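Thursday, 13 Sep 2018
Kakholm workshop

The Tramari cell was stopped at the second cycle of the afternoon and has not been restarted. The arm did not halt when the guard door was opened. It carried on for 2 seconds before the brake came on, and the log records this under fault code 589. The operator was outside the marked line and was not hurt.

Power was removed at the wall and a lock fitted. The same fault was entered once in January, when it was put down to a worn door switch and closed. That entry has now been reopened.

The supplier, Brakine, was told by telephone and has asked for the full log, which runs to 1476 lines. It will be sent tomorrow under the Sivakumar contract number. Their engineer believes the stop signal is being held up in the controller. We have not accepted this view, and the door wiring will be tested first.

Work at hand, boards and wiring:
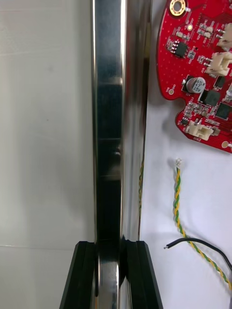
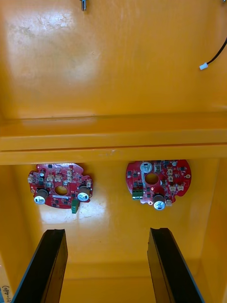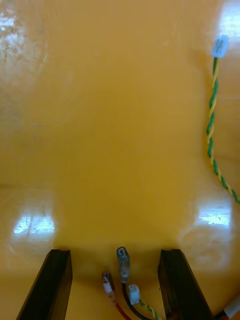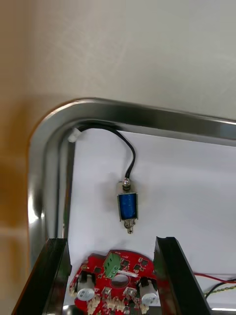 Until the test is complete, the cell is to be treated as unsafe with the door open, whatever the panel light shows. The key to the lock is held in the office and must be signed for. Board work will continue by hand at the side bench, which will leave us 40 units short by the end of the month. The customer has been informed.

The door test is set for half past eight tomorrow. The stop time is to be measured with the arm unloaded, then loaded, and both readings written in this book.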